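Snack table FAQ
Updated 2020-06-02 by Karla Serrano

Do I need a special polish for a dark, glossy tabletop?
I doubt it. I paid 15 dollars for Stiso in April and couldn't pick its half from the half I did with a damp cloth.

Will a can leave a ring?
Sometimes. The label on the polish says never. I'd still use a coaster.

Is fruit a better snack than chips?
Probably, though I'm wary of anyone who claims putting an apple beside the chips changes what people grab. Toàn Ông swears by it. He tried it for 3 days.
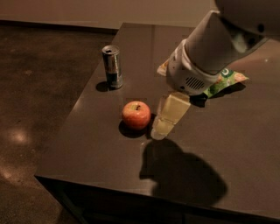

Three days proves very little, and he likes apples anyway. Put out both and see what's left.

Can I leave an open drink out overnight?
You can, but it'll be flat. I've yet to meet a spoon trick that works.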